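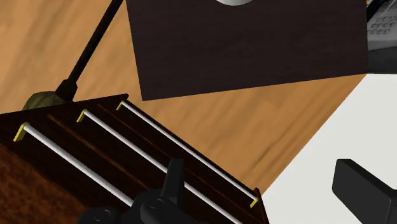

La pince au-dessus du râtelier, côté simu. Trois tiges blanches, des brides jaunes.

Bon, deux semaines que je n'ai rien posté, la cellule de Gidadmont m'a mangé tout mon temps. Je note ici ce que j'ai fait avant d'oublier, ça servira au prochain qui reprend le poste. Ou à moi en octobre.

Rappel vite fait pour ceux qui débarquent : un bras, une pince noire, un râtelier en bois avec des tiges à prendre une par une. La commande c'est du Nastel, le simulateur c'est Wolde. Je règle tout dans Wolde d'abord, ensuite seulement je charge sur la vraie machine. Ça fait râler parce que c'est plus long. Tant pis.

Le problème de départ : la pince ratait ses prises. Pas toutes. Une de temps en temps, toujours en fin de série, et jamais quand je regardais évidemment. Première idée, le serrage. J'ai monté l'effort, rien. Redescendu, rien non plus. Perdu une matinée.

Deuxième idée, le repère du râtelier. Et là, bingo. Le râtelier est posé de biais par rapport à la base du bras, et dans Wolde quelqu'un (moi, en mars, je viens de retrouver la note) avait saisi l'angle à la main, arrondi au degré. Sur une tige courte ça passe. Au bout d'une longue, on est à côté de 2 mm, et les doigts attrapent de travers.

Donc, ce que j'ai refait, dans l'ordre :

Zéro des axes. À froid, le matin, avant tout le reste. Les repères gravés sur le poignet sont pénibles à lire, prenez une lampe frontale.

Point outil de la pince. Méthode de la pointe fixe, quatre orientations. Nastel accepte trois, mais avec trois j'ai des résultats qui se promènent. La quatrième prend deux minutes, faites-la.

Repère du râtelier. Trois points palpés, un à l'origine, un le long des tiges, un en travers. Prenez le deuxième le plus loin possible. C'est là que je m'étais fait avoir, je palpais trop près de l'origine par flemme.

Report dans Wolde. Copier les valeurs complètes, avec les décimales !! Pas d'arrondi. Vérifier le signe de la rotation en Z, la convention n'est pas la même des deux côtés et j'ai déja retourné le râtelier complet une fois.

Hauteur d'approche. J'étais à 40, je suis passé à 15 mm au-dessus de la tige avant la descente lente. Plus bas, le doigt risque de toucher une bride si le râtelier a bougé. Plus haut, on perd du temps pour rien.

Parlons des brides, justement. Dans le modèle elles sont parfaites, raides, toujours au même endroit. En vrai elles prennent du jeu. J'en ai changé une qui bâillait franchement et resserré les autres. Le volume interdit autour de chaque bride, je l'ai élargi un peu dans la simu -- j'aurais dû le faire dès le début, ça évite des trajectoires qui rasent tout.

Ah et les patins des doigts. Pavley les donne pour 3 000 cycles. Chez nous le compteur était bien au-delà, je ne dirai pas de combien. Surface lustrée, presque brillante. J'en ai remonté une paire neuve, nettoyage à l'alcool, vis au frein filet faible (pas le fort, sinon bonne chance pour démonter). Après changement des patins il faut refaire le point outil, je l'avais fait avant, donc j'ai tout recommencé. Voilà. Patins D'ABORD, point outil ensuite.

Résultat : série complète en simu sans contact signalé, puis série à vitesse réduite sur la machine, puis vitesse normale. Aucune prise ratée sur l'après-midi. Je ne crie pas victoire, le défaut sortait surtout en fin de semaine chargée, on verra.

Reste à faire :
-- marquer la position du râtelier sur la table, deux butées vissées feraient l'affaire
-- remettre le compteur de cycles à zéro (oublié, bien sûr)
-- sauvegarde Nastel sur une deuxième clé, l'actuelle a un faux contact
-- commander des patins d'avance, une paire au tiroir c'est trop juste
-- mettre à jour la fiche papier collée dans l'armoire, elle parle encore de l'ancienne pince

Si quelqu'un a une méthode propre pour exporter les repères de Nastel vers Wolde sans passer par un tableur, je prends, les commentaires sont ouverts. Mon script plante dès qu'il y a une virgule à la place du point et j'ai pas le courage de le reprendre ce soir.

Prochain billet sur le câblage du poignet, quand j'aurai reçu les gaines.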